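Home Diary Older Newer Search About

Mar 31, 2022

Moved up to shirts today. After the towels I thought I had earned a rest, and what I got was a black T-shirt.

The deal with Palwood is 800 demonstrations of garments by the end of August, every one of them done by a person, by hand, through the arms. I am the person. When I signed on I pictured something like a fighter pilot. It's closer to helping a toddler into a snowsuit while wearing oven mitts, through a window.

I stand at the back bench with a grip in each hand, and whatever I do with my wrists the two arms do over at the mat, a hair later and with a lot less grace. The machine keeps everything: my joint positions, the camera views, my hesitations. Somewhere at Derkanport a computer will study the way I dither over a hem and conclude that dithering is part of the job. I've asked if they can filter that out. They said to dither less.

Started at 872 in the log, where the towels left off. The first six shirts went in the discard folder. In two of them I dragged the whole shirt toward me like a man stealing a tablecloth. In another I closed the left gripper on nothing, lifted nothing with great care, carried it across the mat and laid it down. The playback of that one is beautiful. If they ever want a robot that can fold air, I have the data.

The trouble with black fabric is that on the wrist views I can't tell one layer from two. A towel has the decency to be thick. With a shirt you come down near the edge, you squeeze, and you find out what you've got when it comes up, or doesn't. Onishi's notes (four pages, stapled, coffee on page two) say to "approach the shoulder seam at a shallow angle and let the cloth come to the finger." I let it. It didn't care to.

So most of the middle of the day was me, the four views, and the shirt. 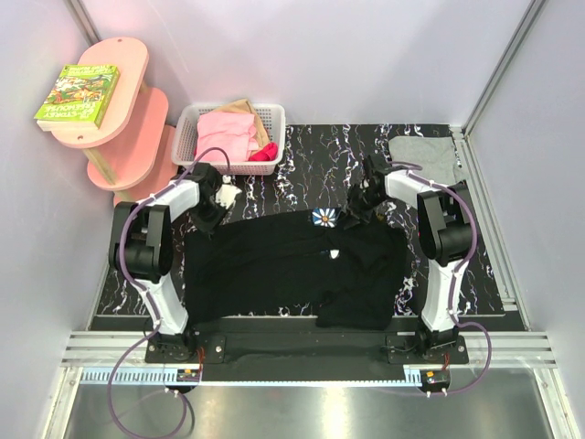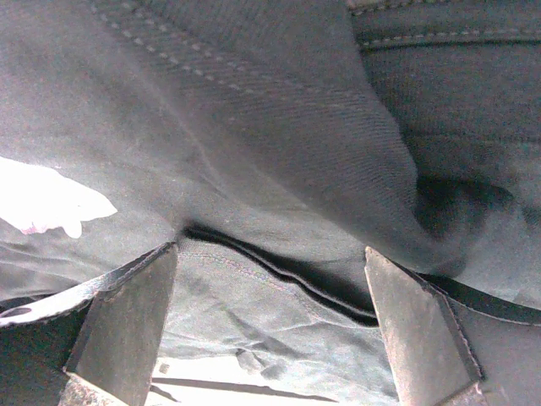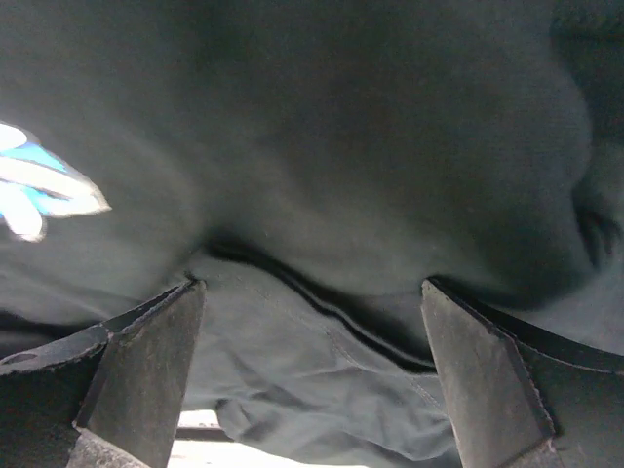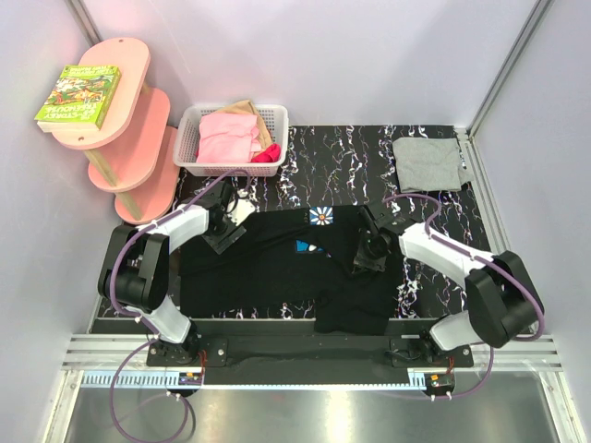
Bench and wrist views, black T-shirt in the first and last, fabric close up in the other two.

What finally helped was giving up on the wrist views for the approach. I steer by the wide one until both grippers are over the top of the shirt, and only then look at the close ones. The daisy patch makes a good landmark. Left hand goes in on its side of the daisy, right hand on the other, and if I start thinking about the rest of the shirt I lose both. By late afternoon I could get a grip with both hands in one try, more often than I couldn't, and I was talking to the thing under my breath the way my father talked to lawn mowers.

The cables are still in my head all the time. They're long enough, I've been told they're long enough, and every time the right arm swings out I brace for a yank that doesn't come. You can see it in the logs as a little flinch before each reach. That's going to be in the model too. Some day a robot in a warehouse will flinch before it picks up a sweatshirt and its owners will send for an engineer.

Total for the day was 56 good ones. I had promised Arnell more than that, but I promised on a towel basis. Wrote back to say shirts are slower and that they might want to plan around it. Got a thumbs up, which could mean anything.

My hands have gone odd. At supper I picked up a napkin by two corners, very slowly, from above, and held it there until I noticed I was waiting for the other end to catch up. Then I did the laundry, real laundry, mine, and folded a whole load without looking at it once. Four minutes, maybe. It made me furious. I have no idea how I do it. I tried to slow down and watch my thumbs and straight away I couldn't fold a sock.

Tomorrow, sleeves. Onishi's notes on sleeves run to one line and the line is "see video." There's no video in the folder. Must ask. Also bring the thicker insoles, and find out who has the good stool.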